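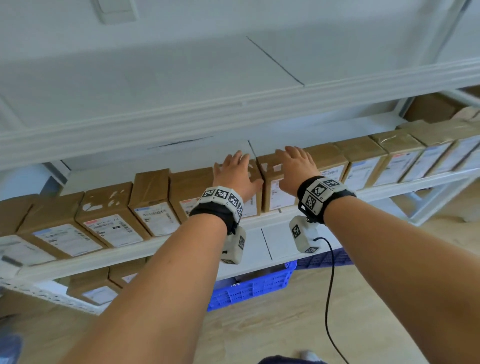 Ticket: Pullex label printer skips every third label
Opened: 25/04/2025
Status: Solved!

Setup: Pullex desktop printer, driver from the Trultier shipping add-on, labels from Gerov (600 to a roll).

Problem: Prints one, prints two, feeds a blank, then does it all over again. Started right after I loaded a new roll.

Tried first:
- Restarted printer and PC. Same.
- Swapped the USB cable. Same.
- Cleaned the gap sensor with a dry swab. Got 88 good labels in a row (I was thrilled!) and then the blanks came back.

Reply from Sithole support: Check the label gap in the driver. It should be 3 mm for that stock. Then hold the feed button until the light blinks and let it recalibrate.

Update: That was it! The add-on had reset my gap to 0 when it updated. Changed it, recalibrated, ran a batch of 60 and every single one came out lined up. The barcodes look crisper too, which I did not expect.

Still open: does the gap setting survive the next add-on update? I saved the profile under a new name and will post here if it resets again.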